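How to Run a Tabletop Robot Demonstration at an Open Day

This page covers setting up and running a short manipulation demo for visitors. It was written after the July open day at Dornwood, where our lab ran a two-handed robot at a table from mid-morning until the doors closed. The same setup later went to the smaller site at Iltitz with few changes. The steps should work for any arm or humanoid that can pick up a light object and put it down somewhere else.

What you need

A robot that is already working. An open day is a bad time to try new software.
A sturdy table that doesn't rock.
One target object and one container for it to go into, plus spares of each.
Masking tape in a color that stands out from the table.
A barrier. We used posts and a belt.
2 people per shift, one on the stop button and one talking.
A printed sheet with the start-up and shut-down steps.

Choosing the task

Pick a task that visitors understand before anyone explains it. Putting trash in a can is a good one. Stacking blocks is fine for children but adults tend to lose interest, and sorting small parts can't be followed from behind a barrier. We tried a cable-plugging task during rehearsal and dropped it. It is much harder for the robot, but from six feet away it looks like a hand that has stopped moving.

Keep one cycle under a minute. At Dornwood a full cycle took 44 seconds, counting the reset, and that suited the crowd. People arriving halfway through one run were willing to stay for the next. If your robot is slower, cut a step out of the task. Don't raise the speed limit to make up the time.

Use an object with some stiffness. Soft pouches and paper cups deform in the grip and you'll spend the day replacing them. Small plastic bottles hold up well. Empty them, dry them, and put the caps back on.

Setting up the table

1. Put the table against a plain wall or a screen. People walking behind the work area get into the robot's view and can confuse the vision system. A busy background also makes it hard for visitors to see the fingers.

2. Check the lighting at the time of day you'll be running. Our first position was next to a window at Dornwood, and by 3 p.m. the sun was straight on the tabletop. We moved the whole station to an inside corner and recalibrated, which used up most of an afternoon.

3. Clear the table. Laptops, pens, coffee, and leaflets go somewhere else. Leaflets are the usual problem — people set them down on the nearest flat surface without thinking.

4. Place the container where the hand can get above it without the elbow coming close to the wall. Move the arm through the whole motion by hand, or at the lowest speed you have, before you settle on the spot.

5. Tape the container down. A light can will shift when a fingertip brushes the rim, and after a dozen runs it can be an inch out of place. Fold the tape under the base or run strips out from it. Press the edges flat.

6. If the container has a lid, open it before you start and leave it open. A pedal can is awkward here, as the lid will drop unless it has a catch or you prop it. Test this with the arm moving, so the table gets its normal amount of shaking.

7. Mark the starting position for the object. A small dot under the bottle is enough, and you can put it on with a pencil.

Setting the barrier

Measure the full reach of the arm with the hand extended and add two feet. Put the belt there. Visitors will lean over it, and the extra distance allows for that. Small children go under belts, so the person talking should stand on the side the crowd comes in from.

The stop button belongs in someone's hand or directly under it. Ours was on a long lead and was passed from one person to the next at shift change, with the robot paused. Say out loud that you have it.

Warming up

Start an hour before the doors open. Power up in the order on your sheet, home the joints, and run the task ten times with no one watching. Write down each miss and where the object landed. Misses that all fall on one side usually mean the container has moved or the camera mount has been knocked. Misses in all directions usually mean the grip is different from run to run, so check the fingertips for dust. A wipe with a damp cloth fixed ours more than once.

If you can't get eight good runs out of ten, drop back to a simpler version. Ours was pick up, hold, and set down again with no container involved. Visitors liked it well enough.

Running the demo

Let the first run go by without talking. Then explain it on the second run, one part at a time, in the order things happen. We settled on this pattern:

Before the reach, say what the robot is going to pick up and where it will go.
During the reach, say how it finds the object. One sentence will do.
At the grip, point out how many fingers are touching the object.
Over the container, stop talking and let people watch the release.
During the reset, take questions.

Slow down for the part between the grip and the release. Most of the good questions come from there, and it's easy to rush past. If your controller allows a hold, put in a pause of four seconds or so with the object in the air. The back of the room can then see the fingers. 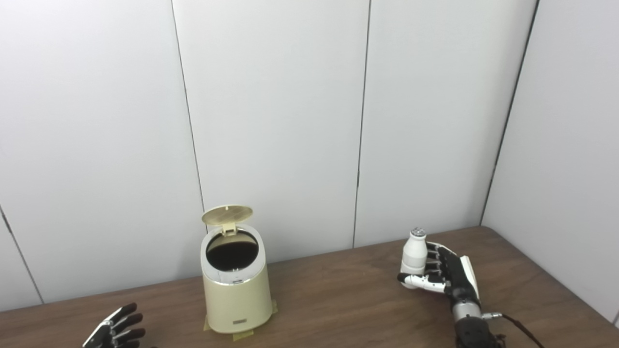
A reader who ran the same demo at Iltitz wrote that the pause was the most useful thing on this page, but that it should come earlier: "Hold it well off to the side of the can. If you stop right over the opening, everyone thinks it has frozen and they start telling you to press something." That is a fair point, and we now hold to the side as well. With the right hand doing the work, the pause goes on the right, and the hand then travels across to the opening in one smooth move.

The other hand

On a two-handed robot, decide what the idle hand should do. Park it low and to its own side, near the front of the table, well away from the path of the working hand. Leave the fingers relaxed. A tightly closed fist looks odd to people, and a hand held up in the air draws questions about what it's about to do. Check the parked position after every restart. On our controller it went back to a default that was too close to the middle of the table.

Look over the cables as well. Any cable leaving the wrist needs enough slack for the full turn of the joint, but it shouldn't drag across the work surface. We check this at each shift change, with the arm stopped.

When it goes wrong

It will miss. Say so plainly, reset, and run it again. Don't reach in to catch a rolling bottle. Pause the robot first, wait for the arm to stop, then pick the bottle up and put it back on its mark.

If the same fault comes up twice in a row, stop and tell visitors when the next run will be. We kept a board for this with a movable clock face. A twenty-minute break is better than a string of failed runs, and it gives the motors time to cool.

Keep a simple log. Ours had four columns: time, result, what happened, what we changed. Over the open day we logged 481 runs between the two stations. The log was useful later, when Collell asked for a shorter version of the demo and we had to decide which steps could go. The station run by the Haworth group kept only a tally, and there was no way to tell afterward whether its misses came early or late in the day.

Questions to be ready for

Is someone controlling it? Answer this directly, whichever way it is. If a person is steering the hands from another room, say that and offer to show them the controls.

How strong is the grip? Give a comparison from daily life that you have checked. We let people squeeze a spare bottle to see how little force it takes to hold one.

What happens if I put my hand in? Explain the stop button and the barrier. Don't demonstrate.

When can I buy one? Have an answer agreed on before the day, even if the answer is that you don't know.

Packing up

Park both hands, power down in the order on the sheet, and wait for the joints to settle before moving anything. Peel the masking tape off the same evening. Left overnight it tears into strips and leaves glue on the tabletop. Photograph the positions of the container and the starting mark first, with a ruler lying beside them, if you plan to use the layout again.

Put the spare bottles, the tape, and the log in the same box as the stop button lead. At Iltitz the lead traveled separately and the first session started 4 hours late.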